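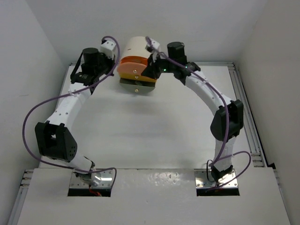 Innengewinde von Hand schneiden in Aluminium und Stahl

Von Pak-hei Chuang

Ein Gewinde von Hand zu schneiden dauert ein paar Minuten und braucht wenig Werkzeug. Die meisten abgebrochenen Gewindebohrer gehen auf ein zu kleines Kernloch, fehlendes Öl oder schiefes Ansetzen zurück. Die Anleitung behandelt metrische Regelgewinde von M3 bis M10. Feingewinde und Zollgewinde funktionieren genauso, haben aber andere Kernlochmaße.

Was gebraucht wird

Gewindebohrer in der passenden Größe
Windeisen, für M3 und M4 ein kleines
Bohrer für das Kernloch
Kegelsenker 90 Grad
Körner, Hammer, Anreißnadel
Schneidöl für Stahl, Spiritus oder Petroleum für Aluminium
Anschlagwinkel
Schraubstock mit Schutzbacken
Pinsel für die Späne
Schutzbrille

Handgewindebohrer gibt es als dreiteiligen Satz und als Einschnittbohrer. Beim dreiteiligen Satz tragen die Werkzeuge am Schaft Ringe: ein Ring ist der Vorschneider, zwei Ringe der Mittelschneider, kein Ring der Fertigschneider. Manche Hersteller geben auch dem Fertigschneider drei Ringe. Der Einschnittbohrer macht alles in einem Gang und reicht für Aluminium und für Durchgangslöcher in dünnem Stahl. In dickem Stahl und in Sacklöchern nehme ich den Satz.

Beim Windeisen lohnt es sich, zwei Größen zu haben. Mit einem langen Windeisen spürt man bei M3 überhaupt nichts und dreht den Bohrer ab. Ich benutze ein kleines von Ketilsson mit verstellbaren Backen und für alles ab M6 ein älteres ohne Namen.

Kernloch bestimmen

Die Faustregel lautet Nenndurchmesser minus Steigung. Für die üblichen Regelgewinde ergibt das:

M3, Steigung 0,5: Bohrer 2,5 mm
M4, Steigung 0,7: Bohrer 3,3 mm
M5, Steigung 0,8: Bohrer 4,2 mm
M6, Steigung 1,0: Bohrer 5,0 mm
M8, Steigung 1,25: Bohrer 6,8 mm
M10, Steigung 1,5: Bohrer 8,5 mm

In zähem Material darf das Kernloch ein Zehntel größer sein. Das Gewinde verliert dabei kaum an Tragfähigkeit, und der Gewindebohrer läuft spürbar leichter. Kleiner als in der Liste sollte es nie werden. Wer keinen Bohrer mit 3,3 mm hat, bohrt für M4 lieber mit 3,4 als mit 3,2.

Gewindeformer brauchen ein größeres Kernloch als Gewindebohrer. Sie schneiden keinen Span, sondern drücken das Material beiseite. Für die Arbeit mit dem Windeisen sind sie ungeeignet.

Anreißen und körnen

Die Lage der Löcher mit der Anreißnadel kreuzweise anreißen. Auf blankem Stahl sieht man den Riss besser, wenn die Stelle vorher mit Filzstift geschwärzt wird. Den Körner zuerst schräg ansetzen, die Spitze in den Schnittpunkt schieben, dann aufrichten und einmal leicht schlagen. Nachsehen. Sitzt der Punkt richtig, kommt der zweite, kräftigere Schlag. Sitzt er daneben, lässt er sich mit schräg gehaltenem Körner noch etwas versetzen.

Bohren

Wenn eine Ständerbohrmaschine da ist, nimmt man die. Das Loch muss rechtwinklig zur Oberfläche stehen, sonst läuft auch das Gewinde schief, und kein Gewindebohrer korrigiert das. Das Werkstück einspannen. Kleine Teile gehören in den Maschinenschraubstock und werden nicht mit der Hand gehalten.

Bis M6 bohre ich ohne Vorbohren direkt auf Kernlochmaß. Bei M8 und M10 bohre ich in Stahl mit 4 mm vor. Die Drehzahl hängt vom Durchmesser und vom Material ab. Ein HSS-Bohrer mit 8,5 mm sollte in Baustahl nicht mit mehr als 1000 Umdrehungen pro Minute laufen, ein Bohrer mit 3,3 mm verträgt dort gut das Doppelte. Aluminium verträgt insgesamt deutlich höhere Drehzahlen. Bei tiefen Löchern öfter zurückziehen und die Späne herausholen.

Für Sacklöcher muss das Kernloch tiefer sein als das nutzbare Gewinde. Der Anschnitt des Gewindebohrers erzeugt noch keine vollen Gewindegänge, und die Späne brauchen Platz. Als Zugabe rechne ich fünf Steigungen, bei M6 also 5 mm, bei M8 gut 6 mm. Die Bohrtiefe wird bis zum Ende des zylindrischen Teils gemessen, die Bohrerspitze zählt nicht mit.

Wie lang das Gewinde sein muss, richtet sich nach dem Material. In Stahl genügt meist eine Einschraubtiefe vom einfachen Schraubendurchmesser. In Aluminium plane ich das Doppelte ein. Mehr schadet nicht, macht aber Arbeit. An einem Klotz von 33 mm Dicke muss kein M5-Gewinde komplett durchgehen. Man kann von der Rückseite mit 5,5 mm freibohren und nur das vordere Stück mit Gewinde versehen.

Ansenken

Das Kernloch auf der Einlaufseite mit dem Kegelsenker ansenken, bis der Rand der Senkung etwas größer ist als der Nenndurchmesser. Bei M6 also gut 6 mm. Durchgangslöcher senkt man auf beiden Seiten an. Der Gewindebohrer findet dadurch leichter hinein, und der erste Gang wird nicht nach oben herausgedrückt. Langsame Drehzahl wählen, sonst rattert der Senker und hinterlässt eine eckige Fläche.

Gewindebohrer ansetzen

Das Werkstück so spannen, dass das Loch senkrecht steht. Den Vorschneider oder Einschnittbohrer ins Windeisen setzen, die Backen fest anziehen und einen Tropfen Öl auf die Schneiden geben. Dann den Bohrer in die Senkung stellen und mit leichtem, gleichmäßigem Druck im Uhrzeigersinn drehen, bis er greift. Das dauert eine bis zwei Umdrehungen.

Jetzt anhalten und den Winkel prüfen. Windeisen vorsichtig abnehmen, Anschlagwinkel neben den Schaft stellen, einmal von vorn und einmal um 90 Grad versetzt. Steht der Bohrer schief, wieder herausdrehen und neu ansetzen. Nach vier oder fünf Gängen lässt sich nichts mehr ausrichten, dann bricht er nur noch ab.

Wer viele gleiche Löcher vor sich hat, baut sich eine Führung: ein Stück Stahl oder Hartholz, auf der Ständerbohrmaschine senkrecht mit dem Schaftdurchmesser durchbohrt. Der Klotz wird über das Loch gelegt und festgehalten, der Gewindebohrer läuft hindurch. Man kann den Gewindebohrer auch ins Futter der ausgeschalteten Ständerbohrmaschine spannen und das Futter mit der Hand drehen. Netzstecker vorher ziehen.

Schneiden

Sobald der Bohrer greift, ist kein Druck von oben mehr nötig. Er zieht sich selbst hinein. Beide Hände gleichmäßig am Windeisen, eine halbe Umdrehung vor, eine Viertelumdrehung zurück. Beim Zurückdrehen spürt man kurz einen Widerstand, dann bricht der Span. In Aluminium kann man auch eine ganze Umdrehung vorgehen.

Wird es schwergängig, nicht weiterdrehen. Den Bohrer ganz herausnehmen, Späne mit dem Pinsel entfernen, ölen, wieder hineindrehen. In Sacklöchern mache ich das nach jeweils drei bis vier Umdrehungen. Die Späne am Grund holt man mit einem magnetisierten Draht heraus, bei Aluminium durch Umdrehen und Klopfen. Druckluft geht ebenfalls, dann aber mit Brille und einem Lappen über dem Loch.

In Sacklöchern den Grund nicht mit Gewalt suchen. Ein Streifen Klebeband am Schaft zeigt die Tiefe an.

Beim dreiteiligen Satz folgen Mittelschneider und Fertigschneider. Beide werden zuerst mit den Fingern eingedreht, ohne Windeisen, bis sie im vorhandenen Gang sitzen. Wer sie gleich mit dem Windeisen ansetzt, schneidet leicht einen zweiten Gang quer durch den ersten.

Reinigen und prüfen

Gewinde ausbürsten oder mit Bremsenreiniger ausspülen. Auf der Senkung bleibt oft ein feiner Grat stehen, den man mit dem Kegelsenker von Hand abnimmt. Danach eine neue Schraube eindrehen. Sie muss sich mit den Fingern bis zur vollen Tiefe drehen lassen und darf nur wenig wackeln. Klemmt sie an einer Stelle, den Fertigschneider noch einmal durchlaufen lassen.

Wenn der Gewindebohrer abbricht

Steht noch ein Stück über, lässt es sich mit einer Gripzange fassen und in kleinen Bewegungen hin und her lösen. Vorher Kriechöl einwirken lassen. Ist er bündig abgebrochen, kann man mit einem feinen Durchschlag vorsichtig gegen die Stege klopfen, abwechselnd in beide Richtungen. Es gibt auch Ausdreher mit dünnen Stahlfingern, die in die Nuten greifen. Bei M3 und M4 haben sie mir selten geholfen.

Ausbohren mit einem normalen Bohrer funktioniert nicht, der Gewindebohrer ist genauso hart. Aus Aluminium löst eine warme Alaunlösung den Stahlrest über viele Stunden heraus, sofern am Werkstück keine weiteren Stahlteile sitzen. In Stahl bleibt das Funkenerodieren beim Lohnbetrieb oder ein neues Loch daneben.

Ausgerissenes Gewinde

Ein ausgerissenes Gewinde kann auf die nächste Größe aufgebohrt werden, wenn genug Wand stehen bleibt. Soll die Schraube gleich bleiben, nimmt man einen Gewindeeinsatz aus Draht. Dafür braucht es den Spezialgewindebohrer aus dem Reparatursatz und das dort angegebene Bohrmaß. Der Einsatz wird so weit eingedreht, dass er eine halbe bis eine Steigung unter der Oberfläche sitzt. Den Mitnehmerzapfen danach mit dem Dorn abbrechen und herausholen.

Ergänzung: Dede Bonsu hat geschrieben, dass sich in Edelstahl das Kernloch beim Bohren verfestigt, wenn der Bohrer stumpf ist oder auf der Stelle reibt. Das stimmt. Für Edelstahl also einen scharfen Kobaltbohrer nehmen, niedrige Drehzahl, kräftiger Vorschub, und zum Gewindeschneiden eine Schneidpaste statt dünnem Öl.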